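Robot Teleoperators Wanted — Paid Recording Sessions, Two-Arm Desk Tasks

Funon is looking for people to operate a pair of tabletop robot arms and record examples for a learning system. The project is called Reratwood. It covers everyday desk and bag handling: opening a bag, picking up books and stationery, putting things away, clearing a surface. Each recorded attempt is called an episode, and the finished set will hold 600 of them for every task on the list.

You do not need a background in robotics. You need steady hands, patience with repeated work, and a willingness to write down what went wrong when an episode fails. Failed episodes are kept and labeled.

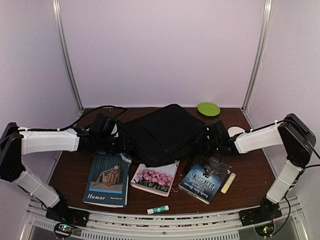 Clondorora, Jun 23, 2023

The current task group uses a black fabric bag with both grippers working on it, and books laid out in front, among them a copy of Wuthering Heights. Soft items like the bag are slower to learn than rigid ones, so new operators start on the books and move to the bag after training.

What the work involves
Operating both arms from the control station
Resetting the table between episodes according to the layout sheet
Marking each episode as complete, partial or failed
Adding a one-line note to anything unusual

Sessions last 2 hours, with a break in the middle. Training is paid at the same rate as recording. We ask operators to commit to at least 200 episodes in total, spread over as many sessions as they like. Recording runs through October.

Requirements
Age 18 or over
Comfortable sitting at a desk for a full session
Able to read and follow written instructions in English
Normal or corrected vision

Previous teleoperation or gaming experience is welcome — it will not affect your pay.

We have places for 31 operators. To apply, send a short note with the hours you can work to Seren Gronow, recording lead, at the Funon office in the Jarman Building. Questions about pay and contracts go to Heledd Lloyd. Applicants will be invited to a short trial at the control station before a place is offered.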